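# The Trokholm Sloped Picking Bin

I run the after-school robotics club at Pedness, and I get asked about our bin more than I get asked about our code. So Karlijn Van Acker (she does the Brandow parts shop with me) told me to write it all down on one page and stop answering emails at midnight. Fair enough!

The Trokholm is a metal bin with a flat floor and four walls that lean outward. You put a pile of stuff in it, you put it in front of a robot arm, and you let your students find out how hard it is to pick up a hairbrush. We sell it to schools and clubs for $179, floor model or new, and we have the one we sell sitting in our own club room, so I'm not going to tell you anything I haven't seen happen to ours.

## Why slopes?

We started with a straight-sided storage tub, and it was miserable. Anything that ended up against a wall stayed against the wall. The fingers couldn't get down behind it, the wrist would bump the rim, and the kids spent whole afternoons reaching in by hand to nudge things back to the middle. With slanted walls most things slide down toward the floor on their own, and there's room for a gripper to come in at an angle. Round things are great. Flat things still get stuck sometimes – I have a grudge against playing cards – but it's so much better than the tub.

The other thing I like is that it's metal all the way. Students crash into it. They will crash into yours. Ours has scratches and grime and stains that I have given up on, and it works the same as it did in December when we set it up.

## What we put in it

For the Cabrera Cup (that's our regional picking contest, clubs only, very friendly) the rules say the objects have to be a real mix, and you don't get to see the list ahead of time. So we practice with whatever's in the junk drawer. Toy food, old computer mice, bits of foam, hand tools, plastic tubes. I try to get a few things that are squishy, a few that are hard and shiny, and at least one thing with a silly shape that has no good place to grab.

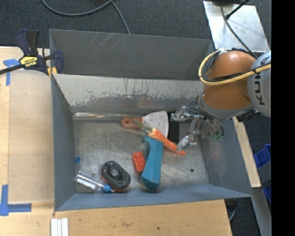

Lenka Procházka coaches our older group, and she has a rule I've stolen for the younger ones: you have to say out loud which object you're going for and where you'll grab it before you press go. It slows everybody down for a week or so, and then the misses drop like crazy. Our best team got 597 good picks over last season, which they tracked on a sheet of graph paper that is still taped to the door.

Clear plastic is the one that makes them groan. If your club uses a depth camera, start with the easy solid-colored things and save the see-through stuff until they're feeling too confident.

## Setting it up

- Use a sturdy table. A folding card table will wobble and your calibration will be junk by snack time.
- Clamp the bin down. Two bar clamps come in the box, and you can use your own if you've got nicer ones.
- Mark the position with painter's tape at the corners. If the bin gets bumped (it will) you can put it back without redoing everything.
- Run the arm around the rim slowly, with nothing in the bin, before the first real try.
- Keep hands out while the arm is powered. We have a kid on the stop button at all times, and they take turns.

Setup takes us about 7 minutes now. The first time was most of a Friday, so don't feel bad.

## Things people ask

**Does it fit our arm?** Probably. Nothing on the bin attaches to the robot, so it's only a question of reach. Measure from your base to the far wall of the bin, and remember that a long gripper uses up height.

**Can we drill it?** Sure, it's your bin. Deburr the hole please, because small fingers go everywhere.

**Is it shiny?** A little when it's new. We scuffed our floor with a sanding pad because the glare was bothering the camera, and that helped a lot.

**Do you sell the objects too?** Nope! Go to a thrift store with a ten-dollar bill and let the students choose. They pick meaner things than I ever would.

## Ordering

Clubs entered in the Cabrera Cup can borrow one from us for the practice season, as long as you can pick it up at Brandow yourselves. Everybody else, send a note to the shop with your school name and a delivery address that has someone at it during the day. It's heavy and awkward to carry, so bring a friend to the door.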